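Plandeo compara dos pinzas de dedos negros en su célula de dos brazos

El laboratorio de automatización de Plandeo ha cerrado la primera fase de un ensayo comparativo entre dos pinzas eléctricas de dedos paralelos, denominadas internamente Sokau y Treloar, destinadas a la manipulación de envases ligeros. Los resultados se presentaron el jueves a los socios industriales del proyecto. La segunda fase comenzará en junio.

El ensayo se limita a objetos de pared fina y baja rigidez, una categoría en la que el margen entre la fuerza mínima de sujeción y la deformación permanente es estrecho. Cada pinza completó 100 ciclos de agarre, elevación y depósito con vasos de papel vacíos, sin cambio de utillaje entre series. El controlador, suministrado por la firma Colton, fue el mismo en todos los casos y se mantuvo la misma versión de software.

«No buscábamos el agarre más rápido. Queríamos saber cuánta variación introduce la pinza cuando todo lo demás queda fijo», explicó Daranee Inthanon, responsable del ensayo.

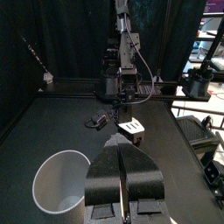
La célula dispone de dos brazos que comparten una superficie de trabajo negra y mate. La percepción combina una cámara a la altura de la muñeca con las vistas del entorno de la mesa. Según el informe, la vista de muñeca resultó determinante en los últimos centímetros de la aproximación, cuando los propios dedos ocultan parte del borde del vaso a las cámaras exteriores.

Con la pinza Sokau se registraron 2 agarres fallidos, ambos por contacto prematuro de un dedo con el borde. Con la Treloar fueron 11, la mayoría por deslizamiento durante la elevación. El equipo atribuye la diferencia a la geometría de los dedos y al material de contacto, aunque no ha separado todavía ambos factores. La deformación de la pared, medida después de cada depósito, fue menor con la Treloar, que aplica una fuerza inicial más baja.

Marek Rusnák, encargado de la integración del controlador, señaló que la Treloar mejoró al reducir la aceleración vertical, a costa de alargar el ciclo. Esas series adicionales no se incluyeron en la comparación principal por haberse ejecutado con parámetros distintos.

El informe recoge también una incidencia de calibración. Tras varias horas de funcionamiento, la transformación entre la cámara de muñeca y la brida presentó una deriva suficiente para desplazar el punto de agarre. Se repitió la calibración y se descartaron las series afectadas. El procedimiento revisado exige una comprobación con patrón antes de cada serie.

Ruth Hebden, que revisó los datos para los socios, pidió cautela con las conclusiones. El ensayo no contempla vasos llenos ni apilados, y tampoco evalúa el desgaste de los dedos. La segunda fase prevé 3.000 ciclos por pinza, con inspección de las superficies de contacto a intervalos fijos, y añadirá la transferencia de un vaso entre ambos brazos.

Plandeo facilitará a los socios los registros de fuerza y posición de la primera fase, junto con los archivos de configuración del controlador. La selección de la pinza para la célula piloto queda aplazada hasta que se disponga de los datos de desgaste.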